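Notes for the evening talk: "Smelling Things on Purpose"
(slides advance on their own for the first bit, don't fight the clicker)

- Hi, thanks for coming out. Get water. Check the mic is on before saying anything clever.
- I've been teaching myself to smell for seven years. I sell soap. I have no chemistry degree and I got a C in biology, so please be gentle in the Q&A.
- Tonight is mostly about roses, and about how bad most of us are at putting a smell into words.

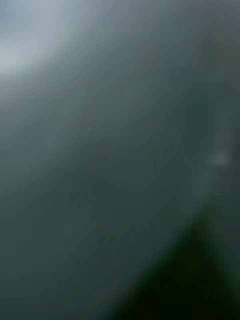
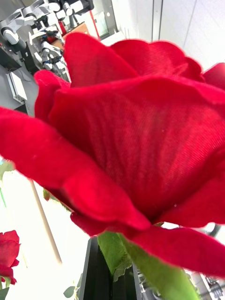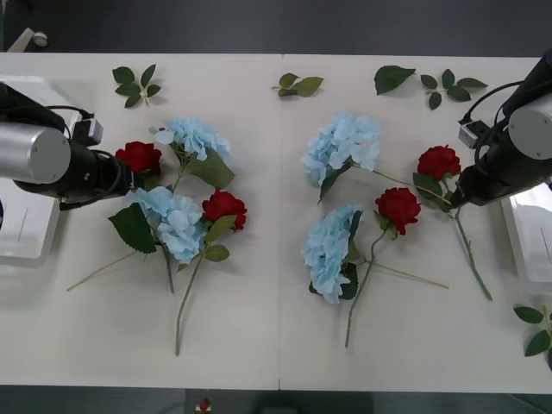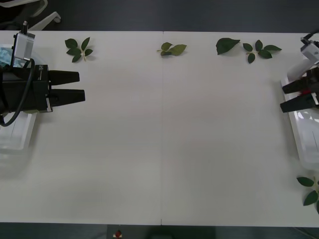
**Start with the question**

Ask the room: what does a rose smell like? Wait. Really wait, count to four in my head. Somebody will say "like a rose" and everybody laughs, and that's my way in.

We're great at this with color. Brick red, cherry red, fire truck red. With smell we borrow from everywhere else. It's sweet (that's taste), it's sharp (that's touch), it smells like Grandma's bathroom (that's a whole house). I don't think we're lazy, I think we never get any practice! Kids get a box of crayons. Did any of you get a box of smells?

**The kitchen test**

Tell the story of the spice jars. I peeled the labels off everything in my cabinet and tried to name them with my eyes shut. I got the cinnamon. I called the cumin "gym bag" and I missed the nutmeg completely — and I had put nutmeg on my oatmeal that same morning. Don't rush this one, it goes over better slow.

Then I did it again the next night, and the next, and after a couple of weeks I could get through the whole shelf. My nose was the same old nose. I'd just started paying attention and writing things down.

**Back to roses**

So once you start sniffing garden roses side by side, you find out they don't agree with each other at all. Some are lemony. Some smell like tea, or cloves, or a ripe pear, and plenty of the big showy ones from the flower shop have hardly any scent. The first time I leaned into a really lemony one I thought someone had been cleaning nearby.

Go out in the morning if you can. I like April and May where I live, before it gets hot, with coffee left back in the house so it doesn't get in the way.

(If running long, skip to the strips.)

**The Gamirine story**

Gamirine was my first rose soap and it was a flop. I wanted it to smell like the bush by my back steps. I used too much clove, then I tried to fix it with more lemon, and I ended up with a bar that smelled like a holiday ham. I made 400 of them. My sister's family is still washing with Gamirine.

What I'd do now: make one tiny batch, leave it alone for a few days, come back with a rested nose. I knew that back then too, I was just excited and the molds were already out.

Mention the little shop, Šimko, that took a box of them anyway and sold them at the counter as "winter spice." Bless them. Say the name right — it's SHIM-ko, I've botched it on stage before.

**Strips**

Pass out the paper strips. Three per person, marked with a dot, a line, and a star. Ask people on the aisle to send them down.

- Dot first. Hold it a little under your nose, don't touch it to your lip. Short sniffs, like a dog.
- Write one word. Any word! "Curtains" is a fine word.
- Smell your own sleeve or the crook of your elbow before you go on to the line.
- Star goes last, it's strong and it'll flatten the other two.

Have people swap words with whoever is next to them. Give this more time than feels comfortable, the room gets loud and that's the best part of the night. Take a few from the back row, they never get called on.

Then the reveal. Dot is rose geranium, which is a leaf and has no rose in it. Line is the rose oil from Fullia. Star is Wasex, my own blend, mostly clove and pepper with a bit of rose hiding at the back. Usually the geranium gets the most "rose" votes, so ask for hands before I tell them.

**What to take home**

Pick one thing you smell every day, the dish soap or the dog or the inside of your car, and write a line about it each night for a week. Use silly words. Mine for the car was "warm crayons and pennies" and I'd stand by that in court.

And if you lose interest in the middle of the week, fine, start again with the spice jars.

**Q&A**

- Someone will ask about colds. Yes, it comes and goes, and no, I can't give medical advice.
- Someone will ask about candles. Keep it short, I can go on forever about candles.
- Collect the strips in the paper bag, NOT the trash can by the door. Last time the hallway smelled like pepper until morning.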